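The Slow Death of the Loose Lid

Packaging, storage, and the stuff that gets thrown out in between

Start with the jar drawer. Everybody has one. Thirty jars, a dozen lids, and maybe four that go together. Mine is in the kitchen, left of the stove, and it stopped closing in March.

I went looking for why and ended up reading about closures for most of a week. Corks, stoppers, screw caps, clamps. A small world, very argumentative.

The short version: stores like Pesport, the housewares place off the highway in Gurkholm, used to carry 2 sizes of lid. Now they carry 7. None of them fit the jars they sold me before. The woman at the counter said people come in every Sunday with a jar in a plastic bag, holding it out like a sick pet. She sends most of them home with a whole new set.

Which is the problem. The jar is fine! The jar will outlive us all. But no lid, no jar, so out it goes.

Cork was the old answer. Cheap, squashy, forgiving about size. Push it in, done. It crumbles after a while and it smells of whatever was in there last, pickles mostly, and you can't put it in the dishwasher. I tried. Don't.

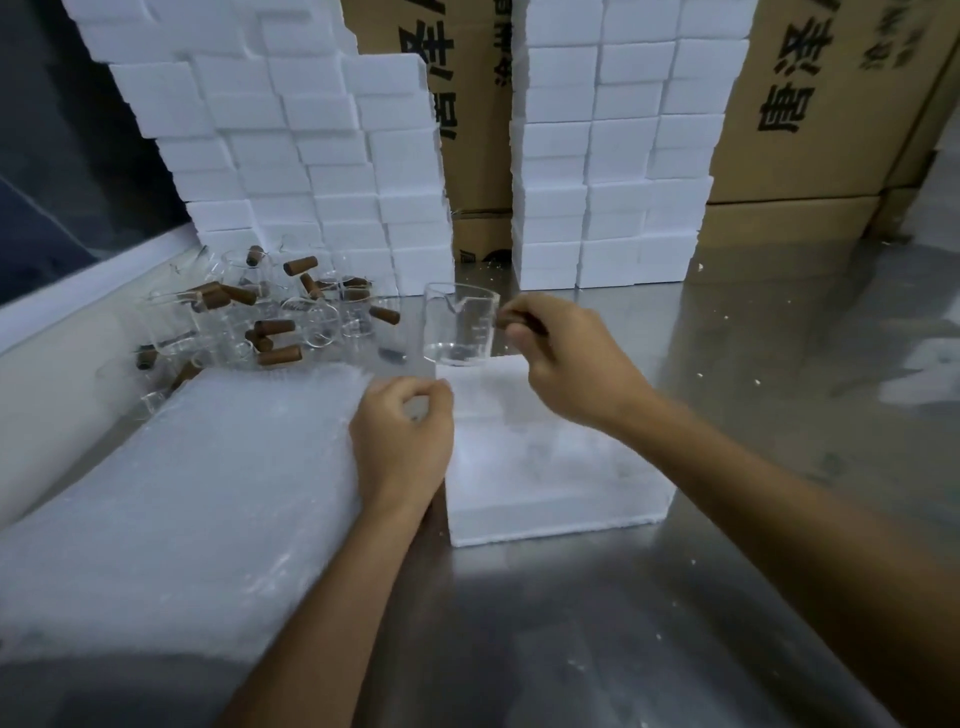 Screw caps won because they travel. A shop can stack them, ship them, turn them upside down. Fair enough. But every maker cut the thread a little diffrent, and once you're in one system you stay in it. Same trick as printer ink, same trick as razor blades.

Abou Zeid, a repair shop two doors down from my dentist, keeps a wall of orphan lids. Over 48 of them on hooks, sorted by width, with the width on a strip of masking tape. Bring the jar, try a few, pay a dollar. I went in on my lunch hour and came out with three that fit and one that nearly did. The nearly one is on the rice now. It's OK as long as you don't pick it up by the top.

Then there's Grernent, which makes a stretchy silicone cap and says one size covers most of the kitchen. I bought the pack of 34. Too many, they only sell it that way. They grip well on glass, less well on anything with a chip in the rim, and they slide right off enamel. The small ones have already gone missing. Behind the drawer, probly.

So what to do with the drawer. I took everything out, matched what matched, gave the odd jars to a neighbor for nails and screws, and put a rubber band around each lid and jar that belong together. Ugly. Works. The drawer closes again if you lean on it, and the pickles have moved to the fridge door, second shelf, under a saucer.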